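Is granite sealer a scam or am I missing something?

shao_m
March 12, 2023
We had a guy from Trostley out to quote on resealing our kitchen counter. $300 for what he said was a yearly job. The counter is 8 years old, has never been sealed as far as I know, and has no stains on it that I can find. He told me I was "on borrowed time." I've heard that line from gutter people too. Does anyone here seal theirs every year, and did you see any difference?

Flamik
I do mine every November. No stains so far.

shao_m
OK but I don't do mine ever and I also have no stains. See my problem?

lanying_xu
Depends on the stone. Some of the dense stuff hardly takes sealer at all and it just dries into a haze on top. Put a spoonful of water on it and leave it for ten minutes. If the stone goes dark underneath, it's soaking in. If it doesn't, keep your money.

I'd be careful with anyone who quotes you before doing that. Did he do a water test?

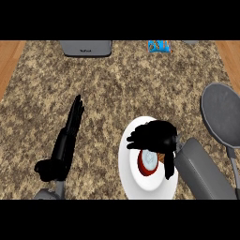
Mine is a busy tan and brown pattern and I suspect I could spill coffee on it for a year before anybody noticed, so "no stains" may not mean much either. The only spot I ever worried about was by the stove, where oil gets on it, and it came out with baking soda paste left on overnight.

shao_m
No water test. He ran his hand over it and made a face.

T. Jiang
I'll stick up for the trade a little. Baking soda doesn't always work, and once oil has been in there a few months you can be stuck with it. I paid $174 for two bottles and a rental buffer and did the whole kitchen myself. Cheap insurance.

Flamik
Agree with Jiang. Also the warranty on mine says yearly.

lanying_xu
Who wrote the warranty? Same people who sell the sealer?

Flamik
...yes

T. Jiang
Doesn't make it wrong.

shao_m
Did the water test in three places. Two did nothing. The one next to the sink went a bit dark and cleared up in half an hour. I'll buy one bottle and do that end only. Trostley can keep the other quote they emailed me, also $300, for the bathroom.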